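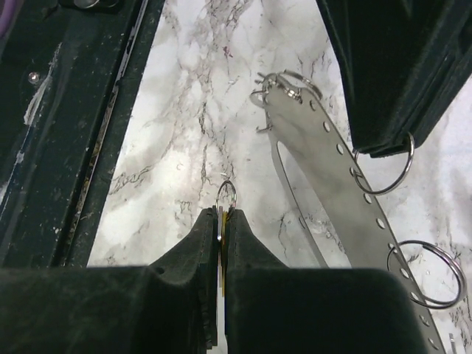

Marble-effect top for a sorting and repair table: film or a proper board?

Home & DIY > Worktops and surfaces
Posted by Kazimír Havlíček

I am redoing the table in our back room. It gets used for small metal jobs: sorting keys, taking locks apart, cleaning up bits of old lamps. The present top is bare chipboard, 16 mm thick, and it has gone furry along the front where I lean on it.

My wife would like a white marble pattern with grey and brown veins. I don't mind the look. I have two offers. One is Redari film, sold in rolls 500 mm wide, which I would stick over the old top after filling and sanding it. The other is a ready-made Harnuvar board that a local shop will cut to size. The board costs a good deal more and they can't deliver until August.

What I want to know:

Does a key or the edge of a steel plate mark the film? I tend to slide things across the table instead of picking them up.

Is a busy vein pattern a nuisance when you are looking for small silver parts? I already lose enough screws.

If I go for the film, where do I put the join? The table is wider than one roll.

Also, is gloss or matt better under a ceiling light? The film comes in both.

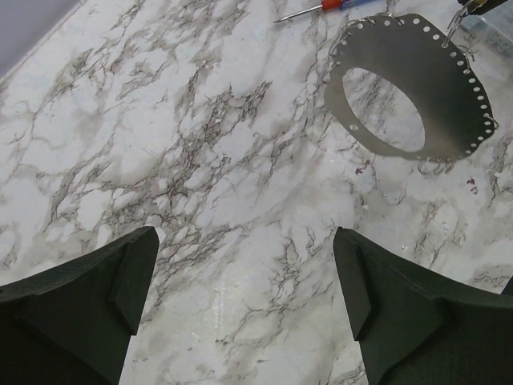
Bleddyn Powell
Member, Worktops and surfaces
Marked as helpful by 21 people

I've had both over the years, so I'll take these in your order.

Film does mark. A key pushed along on its flat side usually leaves nothing, but the teeth will, and so will any thin plate with a cut edge. Mine was Redari too and the worst scratches came from dragging a vice across it, which was my own fault. The board stands up better but it isn't proof against everything. Either way, get a mat for the rough jobs. I use a Stustero cutting mat and put it away when I'm finished.

Losing things on the pattern depends on the part. Brass is easy to find on white and grey. Dull silver is harder where the veins are dense. A flat grey plate with little holes round the rim is big enough to see anywhere on a top like this, but the screws that go with it are another matter. Put them in a dish before you start. If you can choose which way round the sheet goes, keep the heaviest veining at the back and the plainer part where your hands are.

Gloss gives you a pale patch where the light bounces off, and you end up moving your head to see past it. I would go matt. If you're stuck with gloss, shift the lamp to one side.

Don't put the join across the middle. Run it along the length, near the back, and overlap the two pieces by a finger's width. Cut through both layers together with a new blade and a steel rule, then lift out the waste. Do the filling properly first, as every lump will show. Leave the filler until the next day before you sand.
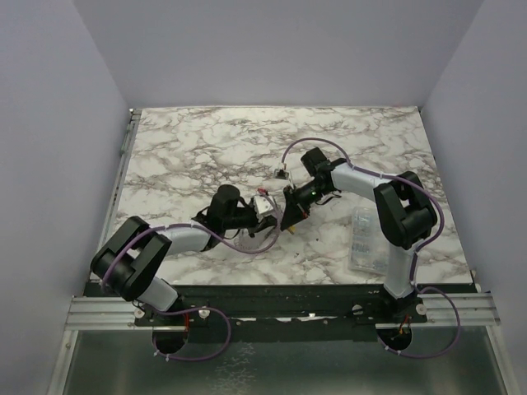
Wall colour is worth settling before you order anything, whichever top you buy. We painted first, a strong cream, and then found the white marble looked dirty against it, so it all had to be done again. A plain grey-lavender at the back and on both sides goes well with a white top and grey-brown veins, and you don't get a second pattern competing with the first. Get a sample of the top and hold it against the paint in the evening as well as in daylight. My bulbs are 4,000 K and the brown in the veins shows more under those than it does by the window.

tekleab_joiner

Get the board. Film on old chipboard lifts at the front edge sooner or later, especially if you lean on it. Ask the shop to edge all four sides, not just the front.

Kazimír Havlíček

Thanks both. I hadn't thought about the front edge. I'll ask the shop on Wednesday for a price with all four sides done and see if they have it in matt. The walls are cream at the moment, so that will need looking at too.

Bleddyn Powell

Ask for an offcut while you're there and run a key over it.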